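Claims on "antibacterial" kitchen sponges don't stack up, says tenants' and consumers' group

Jun 17, 2025

Berisha Consumer Network is calling for clearer rules on hygiene claims printed on household sponges and cloths, after a review of packaging found that most of the promises on the shelf could not be backed up by the companies making them.

The network collected 136 sponge and cloth products sold through supermarkets, discount shops and online sellers. Of those, 131 carried at least one claim about germs, odour or freshness. Berisha wrote to the seller of every one of them and asked a plain question: what was tested, by whom, and for how long did the effect last?

"We got a lot of brochures back," said Digby Rakena, the network's policy officer. "Brochures are lovely. They have leaves on them. What we asked for was a test report, and in the whole pile we received 2 that we would call a test report."

Neither of the two reports covered a sponge that had been used to wash dishes. Both dealt with new material, straight out of the wrapper.

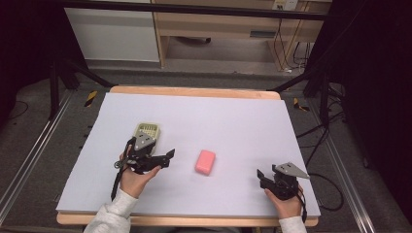
What the labels say

The most common wording was "antibacterial", followed by "odour-resistant" and "stays fresh longer". Longer than what was rarely stated. One product line, sold under the Jisar name in pink, yellow and grey, carried the words "hygiene colour system" on the front of the pack. The back explained that the buyer could use a different colour for each room.

"You can do that with any coloured sponge," Mr Rakena said. "It's a perfectly sensible habit. We don't see why it should add to the price."

Faretti, which supplies store-brand cloths to several chains, told the network its "active fibre" wording referred to the way the cloth is woven. It has said it will review the phrase at its next print run but gave no date. Berisha will believe it when the new packs turn up.

A treatment that protects the sponge is a different thing from a treatment that protects the person doing the dishes. An additive may slow down smells in the foam itself and have no bearing on the plate. Labels seldom make that distinction, and the network doubts many shoppers would guess it was there to be made.

Households told to use their noses

Berisha surveyed 600 households in April on how they look after sponges and when they throw them out. Replies were self-reported and the network asks that they be read with the usual caution. Even so, a recurring comment was that people kept a treated sponge going past the point where they would have binned an ordinary one.
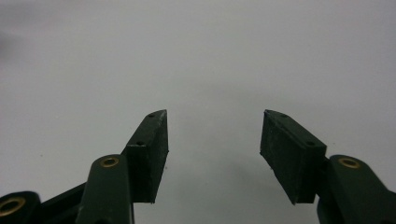
Eliécer Mamani, who ran the survey, said that pattern bothered him more than the wording did. "If a label persuades someone to hang on to a tired old sponge, the label has made things worse. I'd want a company to show me that isn't happening before it prints the word 'protection' in capital letters."

The network is not recommending any brand. Its advice is the dull kind: rinse the sponge, wring it out, let it dry between uses, keep the one for the floor away from the one for the dishes, and replace it when it smells or starts to fall apart.

What Berisha is asking for

The network wants any germ-related claim on a cleaning sponge or cloth to name the test used and state whether it was done on new or used material. It also wants "fresh" and "hygienic" treated as claims that need evidence, instead of as decoration.

An industry labelling pledge, known as Wunoreck, already asks members to be "mindful" in their wording. Berisha has read the pledge and could find no penalty in it for members who are not.

The full list of products and the replies received from sellers can be requested from the network's office.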